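Tuning the pinch grasp for small parts in Momus

Last updated 22nd September

This page covers the grasp settings in Momus for thin or flexible objects such as chains, clips and washers. It assumes the arm and hand are already calibrated and that you can run the default pick routine on a box or bottle without errors. If you can't, go back to the setup page first.

The default grasp closes all the fingers together. That works for bottles but tends to push small parts away across the table. For anything thinner than a pencil, use the pinch preset, which plans for the index finger and thumb only.

1. Open the hand profile and set grasp_mode to pinch. Save it under a new name so the default stays as it was.

2. Set the approach height to 12 mm above the surface. On carpet, take the surface height from the depth map after the arm has moved out of view. The value in the table model will be slightly off.

3. Set the closing speed to 5 percent and turn on contact stop. The fingers should stop when the motor current rises, before they reach their target angle.

4. In the perception panel, lower the minimum object size until the small parts get their own masks. Check the overlay before you move the arm. If two clips share one mask, the planner will aim at the gap between them.

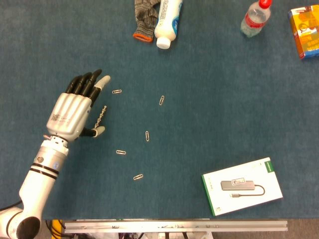 Beaded chain between index finger and thumb, with paper clips to the right of the hand.

5. For a chain, change the grasp target from centroid to end point. The centroid of a curved chain often falls on bare carpet - the planner will still report a valid grasp there.

6. Run the lift at low speed and watch the current plot. A flat line near zero means the fingers closed on nothing. Error 509 means the thumb hit its joint limit, so rotate the wrist target and plan again.

Séverine Langlois added a retry option in the May release. It is off by default. We set it to 4 tries at Garkdale and leave it there for clips, but turn it off for chains, where a second try from the old mask usually misses. Take a new depth map instead and start again from step 4.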